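By the Technology Desk
March
Search this site Enter keyword Go
24 comments 100 shares

The kitchen where nothing gets cooked

Skarham, a small software company in Brostumau, has spent the winter trying to get a two-armed robot to use a microwave. The oven exists only inside a simulator, next to a simulated toaster on a simulated wood counter.

The company's planner, called Bornico, works out how each arm should move before a motor would ever turn. Reaching into an oven is a hard case. The walls are close on every side, and the open door takes away much of the space in front.

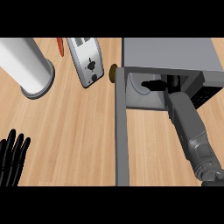

One arm in, one arm out

Bornico plans for both arms at once. It tests up to 2,000 candidate paths for a reach and throws out any that touch the door, the walls or the other arm. An earlier version planned the arms in turn - it was faster, but the second arm often had no way through.

The control layer, Aerts, then follows the chosen path and corrects small errors 500 times a second. Engineers can stop a run at any step, change a setting and start again from there. A full overnight batch is 1,000 runs, each with slightly different object positions.

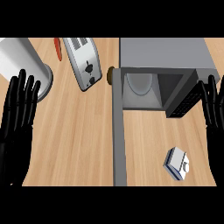
Both hands at the counter in the simulator, with the microwave door open.

Skarham plans to move the software to real arms in June, starting with slow reaches into an oven that is switched off.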